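Fixing a gripper that stalls on a torn box flap

Posted in Cell Notes by Bit-na Um
5 comments | 8 shares

In August our two-arm cell stopped with fault 1391 — finger current over limit — while handling an open cardboard box. One finger had caught under a flap and the arm kept lifting. The cardboard tore before the drive tripped. Use the steps below if you get the same stop.

1. Press the stop on both arms. Do not jog the free arm to make room. Look at the wrist, the cable and the fingers from the side before you reach in.

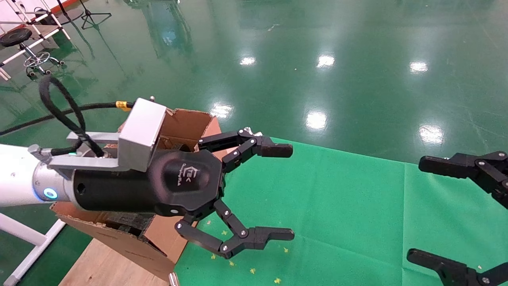
2. Open the fingers by hand release, a little at a time. If cardboard is wedged in a joint, pull it out along the finger. Pulling across it can bend the tip.

3. Check both grippers, including the one that did not fault. With the fingers spread wide, look over the screws and the textured pads.

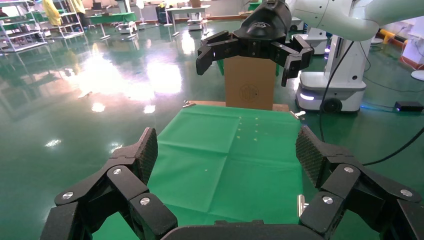

Scraps of paper fiber on the pads are enough to throw off the grip reading, so wipe them with a dry cloth. Géza Bárány also retightens the joint screws at this point.

4. Clear the release and raise the arm straight up until the fingers are above the rim of the box. Stay out of the cell while it moves. 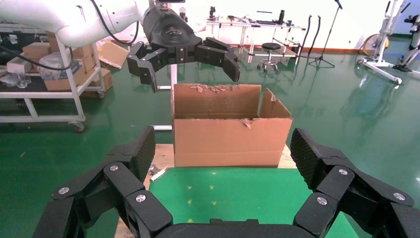
5. Replace the box if the rim is ragged. We ran a torn one again and had the same fault 2 cycles later.

6. Lower the lift speed and run the first cycle with a hand on the stop.

Related
Wrist cable routing at Prenton
Resetting a Plusametti finger drive
Margit Pálfi on grip force limits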